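Leave the Blocks on the Board

My wife says I have opinions about toys only because I step on them. It is partly true. But I have been thinking on this matter since my son was small, and he is now 14, so I ask the reader for a little patience.

In our apartment in Zolomville we had, like everybody, a box for the blocks. Each evening the blocks went into the box and the lid went on top. I was proud of this system. Then we visited our friend Karla Zavala, who has three children and a much smaller living room than ours, and in her house the blocks stayed out. They stood on a low wooden board by the window. Her youngest came in, looked at the board, moved one piece, and went away again. After ten minutes he came back and moved another.

I asked Karla if the mess did not disturb her. She answered that a board has a border, and what stays inside the border she does not call a mess. I did not agree with her that day. I agreed with her in July, when we lost the lid of our box and I was too lazy to look for it.

My opinion is now this: we put children's things away too early. A tower which is half built is a thought which is half finished, and we come with the box and end it at seven o'clock. No adult would accept this on his own desk. Gerrit Verbeke, my colleague for 13 years, keeps his chess game standing on the shelf for weeks, and his family walks around it with respect.

I also think we buy too many pieces. I once paid for a set of 495, and most of them my son never touched. He used always the same few.

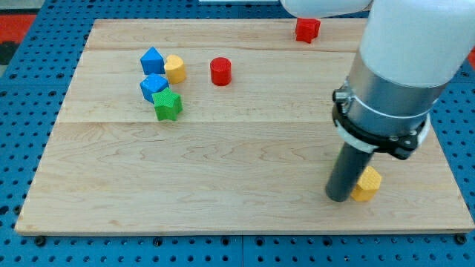 A small number of shapes makes a child look at each one. When there are hundreds, he takes handfuls, and a handful has no shape at all. I would choose pieces which are truly different from each other: a heart, a star, a cylinder, a cube. The yellow heart standing upright next to the blue block with the pointed top already asks for a story, maybe about who lives in the house. The pale wood helps too, for the colors are strong against it and the eye finds them quickly. On our carpet, which had a pattern of leaves, a green star would have disappeared until my foot found it.

Some parents will say that order must be taught. I agree, and my son still had to bring back to the board every piece that traveled to the kitchen. He did it with less complaining than in the time of the box. My wife found the lid two years later, behind the washing machine, and we use it under a flower pot.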